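Notes from the slow lane

Hello again, and sorry for the gap. April got away from me, what with the boiler and then the boiler a second time, but I did finally manage the thing I've been going on about in these newsletters since before Christmas, which was the night coach to Skeltia.

A few of you wrote in to ask why on earth anyone would do it by coach when the train takes half the time. Well, the train was 395 when I looked and the coach was 40, and I had more time than money. Also I like coaches! I like the little curtains and the way everyone goes quiet after the first hour. I like having nothing to do and no way of doing it.

The coach leaves Flarnby from the stand behind the market, and you want to be there a good while early, as the seats aren't numbered and people do bring pillows. I got a window on the left, four rows back, which I'd recommend to anyone. The back row looks roomy but you sit right over the engine and it hums up through your teeth (I did it once, years ago, on the way to a wedding, and I was still humming during the speeches).

What I packed, as somebody always asks: a big scarf that doubles as a blanket, thick socks, a flask, two cheese rolls, an apple I didn't eat, and a fat paperback of 797 pages that I'd been saving. I read nine of them. It was dark by the ring road and the reading light over my seat pointed at the man in front, so I gave up and listened to the radio with one ear until we lost the signal in the hills.

I did sleep, sort of. You get that thin kind of sleep where you know about every roundabout. There's a stop at Womison at two in the morning, where the driver puts all the lights on and tells you that you've got half an hour. Half the coach groans and stays put. Get off, is my advice, even if you only walk once round the car park. My ankles were twice their usual size by then and the cold air was lovely. The tea came from a machine and tasted faintly of soup, and I'd have paid double for it.

After Womison the road climbs and there's a long stretch with no lights at all, and this was my favourite part. I put my forehead on the glass and watched the hedges go by. Somebody further back had a baby with them who didn't make a sound the entire night, which is more than I can say for the two lads with the crisps.

Then at 5 it started to get light, and there was the river at Ursu, all grey and flat with mist sitting on it. I'd only ever seen it from the train, where you go over the bridge so fast that you hardly get your head up. On the coach you crawl down one side of the valley and along the bank, past the boatyards and a long row of allotments, and then up the other side. I took a lot of photos through the window and every single one is of my own nose.

We pulled into Skeltia in time for breakfast, and I won't pretend I was fresh. My hair had gone flat on one side and I'd lost a glove. But I'd got a whole day in front of me that I hadn't had to pay for a hotel to get, and I spent the morning in the covered market and the afternoon asleep on a bench by the harbour with my bag strap wound round my wrist. I bought smoked fish, a tin opener (mine's been on its last legs since the summer) and a very ugly jug that I love.

Would I do it again? I've already booked! Going the other way this time, so I'll see the river in the evening if the timetable's to be believed. I'll take a smaller book and a neck pillow, and I may try the seat behind the middle door, where there's nothing in front of you and you can stretch your legs right out. If you've sat there, do write and tell me whether it's draughty.

A word on food, though, before I forget, for those of you planning your own trip. Cheese rolls are fine for the night but you'll want something hot when you arrive, and plenty of it. Don't be proud about where you get it, either. After a night sitting upright I'm perfectly happy with a burger off a plastic tray, and the fancy cafés near the harbour don't open until ten anyway.

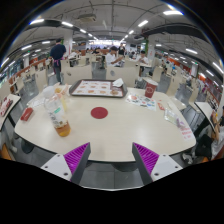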